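Rebane adds re-grasp planning to two-arm control software

Rebane has released version 4 of Doser, its planning and control package for two-arm workcells. The update is aimed at thin, flexible items, which earlier versions handled poorly.

The main change is in the planner. Previous releases computed one grasp pose per object and held to it until the task ended or failed. Version 4 keeps a ranked list of up to 20 candidate poses and rescores it while the arm is moving. If the gripper width reading departs from the expected value, the planner takes the next candidate without returning the arm to its home position. The planning cycle has been cut from 55 ms to 40 ms on the reference controller.

Perception has changed as well. Transparent film gives unreliable depth readings, so Doser now treats missing depth inside a segmented region as a property of the object and estimates its outline from the colour image alone. Both arms share a single collision model, and an idle arm is treated as a fixed obstacle until it receives a command.

Testing was carried out at Fovevard on kitchen items, among them plastic bags, fruit and chopping boards. 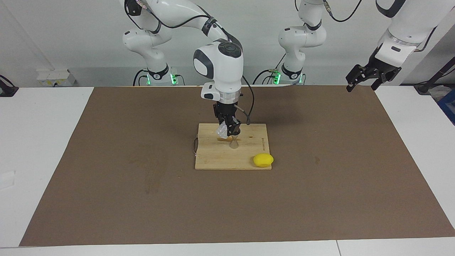
Issue 55, page 4

A crumpled clear bag held over a chopping board, with a lemon on the board's lower corner and the second gripper open and well clear of it.

Configuration files from version 3 must be converted with the supplied script. Support for the Ukalness force sensor is planned for June.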